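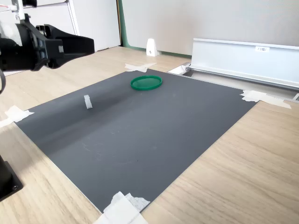

Minutes of the September meeting of the Halliday Fantasy Reading Group, held in the upstairs room. Salamatu Ekpo took the chair and Declan Paewai took the minutes, having lost the draw. The book was The Salt Assize, second volume of the Dredthorpe sequence, and the meeting opened at 7 p.m. with the chair asking who had finished it. Hands went up slowly. The chair then explained the layout of the drowned city of Mellau, which the novel describes nine times and never the same way twice. For the purposes of this explanation the dark gray mat was the sea, the green lid was the harbor island, and the small whitish block standing to the left of it was the lighthouse. Declan asked where the cathedral was. The chair said the cathedral was under the sea, and that this was the plot.

Minutes of the last meeting. Read and accepted, with one correction. The phrase "a lively exchange about the dragon" is to be replaced with "an exchange about the dragon." Declan wished it noted that he had written "lively" out of kindness.

Matters arising. The question of whether a prequel should be read before or after the books it comes before was held over from last time and is now held over again. The group remains split. The chair reminded everyone that the author has changed her own mind on this in two separate forewords.

The Salt Assize: discussion. The chair opened by saying that she had loved the first 100 pages and respected the next lot. The opening, in which the bell-warden's daughter hears the sunken bells ring and is told by every adult in the district that she did not, was generally agreed to be the best thing Dredthorpe has given us so far. Several members said they would have read a whole book of just that. Several other members pointed out that the first volume was a whole book of just that.

Discussion moved to the Assize itself. For anyone who was absent, this is the court that sits once in a generation to decide which of the dead may keep their names. Declan thought the trial chapters were the bravest part of the novel. He admitted that a trial running to 52 chapters was a lot of trial, and that he had started to feel some sympathy for the executioner, who at least had somewhere to be. The chair disagreed and said the length was the point: you are meant to feel the tide coming in while the lawyers talk. A member by the window said she had felt it come in, go out, and come in again.

There was a long side discussion about the heron. The heron speaks in chapter four and does not speak again. One party holds that the heron is the dead king. The other party holds that the author forgot about the heron. The chair ruled that both could be true and asked us to move on. We did not move on for a while.

On the villain: Magistrate Orlo was found to be much improved since volume one, where he mostly stood on staircases. He now has a sister, a bad knee and a reason. Declan read out the scene where he irons his own collar before signing the drowning order, and the room went quiet, then someone's phone went off with the theme from a competing fantasy series. An apology was offered and accepted.

On the ending: it was agreed not to record the ending, as three members have yet to reach it. It can be minuted that the chair called it "earned" and that Declan called it "a door closing on my foot."

Maps. A motion that no novel should be allowed more than one invented calendar was proposed by Declan and seconded from the back. The chair observed that the item was headed Maps. The motion was put anyway and lost. On maps proper, the group felt the one in the paperback is too small and that the fold runs straight through Mellau.

The glossary. Declan reported that the online readers' glossary for the sequence now stands at 3,154 entries, of which a good many are kinds of rope. He has offered to print the useful ones for the next meeting. Asked which ones those were, he said he would be using his judgment. The chair asked him to use a single sheet of paper as well.

Next book. Two titles were put forward. The Planeo Inheritance was praised by the chair as short, funny and complete in one volume. The third Dredthorpe was praised by Declan as being next. On a show of hands the third Dredthorpe was chosen, and the chair asked that her expression be minuted. It was one of patience.

Any other business. The proposal to read appendices aloud was withdrawn by the person who made it, once he had looked at the appendices. Members are asked to stop writing guesses in the margins of the shared copy, particularly the correct ones.

The meeting closed at 9:10 p.m., with the heron still open. Declan to take the minutes again next time, pending a fairer draw.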